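In praise of the cheap gripper

I've been comparing hand-held grippers since December, and I've come round to an opinion that will annoy at least two of the people I share a workshop with: we should all stop chasing the clever one. 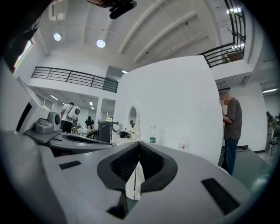 Let me back up a bit. We had three of them on trial, the Trasside, the Paseo and a thing from Lockwood that came in a case nicer than my suitcase. The idea with all three is the same. You hold the gripper in your hand, you do a job with it (pick up a cup, fold a cloth, put a lid on something) and a camera on the tool records what happened, so that later on an arm with the same sort of fingers can have a go. No arm needed while you're collecting, no controller to set up, just you and your sore thumb.

And oh, the thumb! If you read the spec sheets you'd think this was all about field of view and frame timing. I read them too, twice, with a highlighter. Then I did 63 goes at the same simple job with each gripper over one long afternoon and by the end I could have told you which one I liked with my eyes shut. The Lockwood has the best picture by miles, lovely and sharp right out to the corners, and it has a trigger so stiff that I was changing hands by the twentieth go. The Paseo is softer but fat in the palm, fine for me, hopeless for anyone with small hands. The Trasside is the cheapest, its picture is the worst of the lot and it rattles. I'd pick it up again tomorrow without a second thought.

Now, the usual answer to this is that comfort is a luxury and data is data. I've had this argument over more cups of tea than I care to remember. My answer is that a tired person moves differently. You start snatching. You stop lining things up before you close the fingers, you let go a touch too soon, and all of that goes straight into the recording, in beautiful sharp detail if you happen to be using the expensive one. I went back through my Lockwood goes in order and you can watch me get worse. The last 16 I threw out altogether. So there's me with a splendid camera and a pile of recordings I don't want any arm to learn from.

I'm not saying the picture doesn't matter, mind you. There's a point where it's too poor to use and I've met grippers well below it. A wide lens in a big room picks up everything, ceiling lights and railings and whoever is walking past, and if the part you care about is a little smudge in the middle of all that then you've got a problem. What I'm saying is that past a certain point I stopped being able to tell the difference in the results, while I never once stopped being able to tell the difference in my wrist.

Fingers next. People get very attached to finger shapes, and I include myself. I spent most of a week on a set of soft tips for the Paseo that I was sure would sort out thin things like card and paper, and they were lovely on card and paper and dreadful on anything with a handle. The plain ones that came in the box were middling at everything. Guess which ones are on it now. If you've only got the one job then by all means have special fingers for it, but most of us haven't got one job, we've got whatever somebody wants to see working before lunch.

Then there's the controller end, which is where I expected to lose this argument. We run our arm from a Rerkeck box, and it has never got on with the Lockwood's timing. The clock in the gripper and the clock in the box drift apart, and you have to nudge them back together before a session. Lockwood's software will do this for you if you pay for the bigger licence. The Trasside does it by having you open and close the fingers a few times at the start while everything's recording, and then you match it up afterwards. It's crude, it takes less time than boiling a kettle and I have forgotten to do it exactly once, and I was so cross with myself that I don't expect to forget again.

A fair objection, put to me rather loudly, is that cheap things break. They do! I've had a cable work loose on the Trasside and a screw drop out into my sleeve. But I had both sorted by myself with a small screwdriver, at nine in the evening, using a spare from the drawer. When the Lockwood's trigger started sticking it had to go back in its beautiful case, and we did without it for the best part of a fortnight. I'd sooner have two rattly grippers on the bench than one superb one in the post.

We're up to 241 usable goes on the Trasside now, across a handful of different jobs, done by people with big hands and small hands and one left-hander who had been left out of the Paseo trial completely (it really doesn't work in the left hand, and I'm a bit ashamed that it took me so long to ask). They're not pretty recordings. The arm does rather well on them all the same, apart from lids, and it was bad at lids with the other two as well.

So if you're about to spend your budget, borrow before you buy, and do it for a whole afternoon. Five minutes at somebody's stand will only tell you that they're all marvellous. Take someone with different hands from yours. And if anyone has cracked lids, please do write in.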